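Table Settings: The Glass Table

Fullar Hall gallery, page 2
Posted 2 June 2026 by Rocío Nieto

The round glass table came to us in January from the Haddad showroom, along with the black base it stands on. It has been set and reset many times since then, and this page collects the fruit and tableware part of the work. Earlier pages cover the linens and the glassware.

Glass is a hard surface to set. Everything under it shows through, so the carpet and the base become part of the table whether you want them or not. Ceiling lights also show up on the top. Milovan Krasniqi tried patterned plates first and went back to plain ones, which hold up better against a speckled carpet.

For fruit we used pineapple. The skin has enough color and texture to stand out on clear glass, and the crown gives some height next to a flat plate. Jalen Haverford prefers it upright. Leen Majali likes it on its side with the leaves pointing in toward the middle of the table.

The full set runs to 111 pictures. Prints can be ordered at the front desk, and the plates are listed in the Grerkevari catalog on page 96.
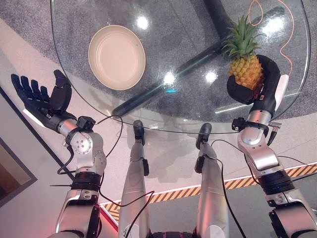
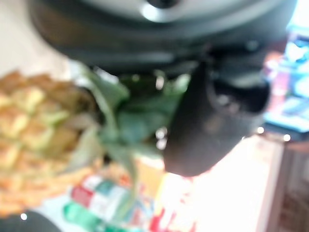 Pineapple, both pictures. The plain cream plate on the glass tabletop is in the first; the second is closer to the crown.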